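Kitchen fads: your questions answered

Asked by readers, answered by Angus Fairweather
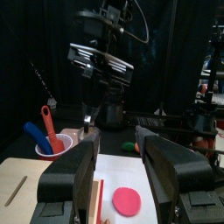 Do I need a separate chopping board for every kind of food?

No. Shops would love you to think so, and the colour-coded sets sell well. At home, one board for raw meat and one for everything else does the job, provided you wash them. A light wooden board with a smooth surface, like the one at the bottom left, is all I would buy for bread and vegetables. I would skip the matching stand.

Is wood dirtier than plastic?

People say so with great confidence. I have yet to hear a good reason from any of them. A deeply scored board of either sort is hard to clean, so bin it.

Does the Kosa board oil last longer than ordinary mineral oil?

The label says 40 washes. I don't know who did the washing. Mine looked dull after 18, and the cheap bottle from the chemist did much the same.

Are "self-sharpening" knife blocks worth it?

I doubt it. Elínborg Juhl wrote in to defend her Greltlow block, and fair enough, she has had it for years – but she also owns a whetstone.

Can I put a wooden board in the dishwasher if it says I can?

You can. I wouldn't. "Dishwasher safe" seems to mean the maker won't be there when it splits.

Do you get paid by any of these firms?

No. Fondar sent a free peeler in November and I gave it away.

How do I send a question?

Use the form, and keep it under 500 characters. I don't answer questions about air fryers.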